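Teleoperators for paper-folding demonstrations - paid, part-time
Grudel, Urkemcombe site

We are looking for 5 people to record demonstrations for Parov, our programme on handling thin and flexible materials. You will guide a two-fingered gripper by remote control through short folding tasks, and the recordings will be used to train a control policy. No background in robotics is needed.

Paper is awkward for a gripper. The edge has to be lifted without dragging the sheet, the fold has to be lined up before any pressure goes on, and the fingers must let go without pulling the layers apart. The present task set uses plain sheets in one colour, so the operator has to judge depth and overlap mainly from shading and the line of the edges. 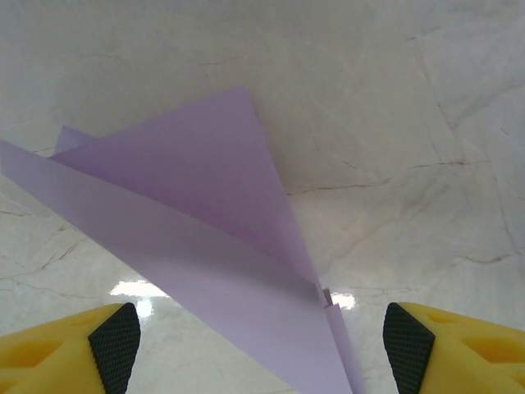
Folded lavender paper on the marble surface, gripper fingers open. Wrist camera.

What the work involves
Each operator completes 161 demonstrations over 7 sessions. A session starts at 9.30 am or 1.30 pm and includes two breaks. You will work from a written fold sequence, mark the start and end of each attempt with a foot switch, and label failed attempts with a fault code. Failed attempts are kept.

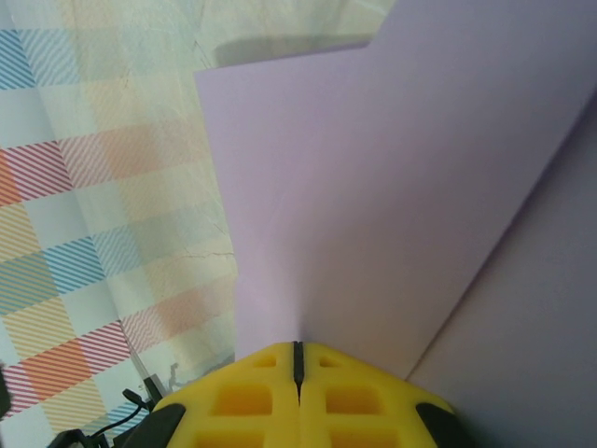

Operators may use either the hand controller or the leader arm, but must stay with the same one for the whole set. Speed is not scored. We do ask for steady movement - long pauses in the middle of a fold have to be trimmed out later, and a trimmed recording is of less use to us.

Requirements
- Good close vision, with glasses or lenses if needed
- Able to sit and use both hands for 40 minutes at a time
- Able to follow a written procedure without changing the order of steps
- Aged 18 or over, with the right to work in the UK

Previous experience of origami, bookbinding or pattern cutting is useful. Left-handed applicants are welcome.
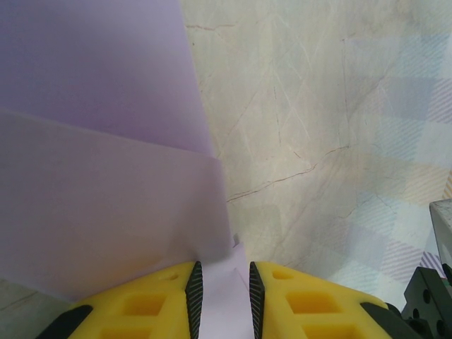 Folded piece between the grip pads, with overlapping sheets to the left.

Pay
£870 for the full set, paid on completion. Operators who leave early are paid by the session.

To apply
Send a CV and a short note on any fine manual work you have done to the Afolabi desk at Grudel, quoting "Parov operators". Selected applicants will be asked to a one-hour trial, also paid. Sessions begin in February.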